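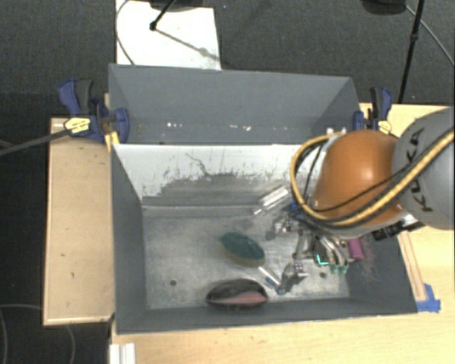

4.2 Ensinar uma tarefa de recolha por guiamento manual

O guiamento manual serve para registar movimentos que seriam demorados de programar ponto a ponto, como retirar peças soltas de uma caixa. O operador conduz o braço com a mão, o controlador Plorine grava as posições das juntas e o estado dos dedos, e a demonstração fica guardada para treino ou reprodução. As caixas com paredes altas exigem mais cuidado do que uma mesa aberta: com a garra lá dentro, a mangueira que faz a volta à junta laranja fica muito perto da parede interior, e é preciso contar com esse espaço antes de rodar o braço. Se a tarefa não permitir aproximar a mão em segurança, use o comando remoto (secção 4.3).

Antes de começar

1. Fixe a caixa à mesa de trabalho com dois grampos, em lados opostos. Puxe por ela com a mão. Se mexer, volte a apertar.

2. Disponha os objetos no fundo do compartimento da frente. Misture formas e materiais: peças opacas, peças transparentes, uma ou outra encostada à parede. Evite alinhá-las.

3. Confirme que os cabos e a mangueira têm folga em toda a zona de trabalho.

4. No painel, abra Ensino > Guiamento e introduza o código de acesso. O código de fábrica é 2413 e deve ser alterado na primeira utilização.

CUIDADO: Não coloque a mão entre a garra e a parede da caixa. O braço cede à força aplicada, mas os dedos podem fechar se o botão da garra for premido por engano.

Gravar a demonstração

5. Leve o braço à posição inicial, acima da caixa, e prima Gravar. O indicador passa a vermelho fixo.

6. Mantenha premido o botão de habilitação e desça a garra devagar. Segure o braço pelo punho, nunca pela mangueira.

7. Aproxime os dedos do objeto escolhido e feche a garra. Espere pelo sinal sonoro antes de levantar.

8. Suba a direito até ultrapassar o bordo da caixa -- só depois desloque o braço para o lado.

9. Largue o objeto no ponto de entrega, regresse à posição inicial e prima Parar.

10. Grave pelo menos 3 demonstrações por objeto e mude a posição deste entre uma e outra.

NOTA: Cada gravação tem um limite de 600 segundos. Ao atingi-lo, o controlador fecha o ficheiro e mantém o que foi registado até esse momento.

Verificar e guardar

11. Reproduza a demonstração com a caixa vazia e a velocidade reduzida. Aumente para 100 % apenas depois de uma passagem completa sem paragens.

12. Apague as gravações em que a garra tenha tocado na parede. Os toques no fundo são aceitáveis se o sensor de força não tiver disparado.

13. Guarde com o nome da tarefa e as iniciais do operador. No módulo Mevholm, a pasta é criada automaticamente.

Secção revista por Lautaro Barrientos, suporte técnico Esstead.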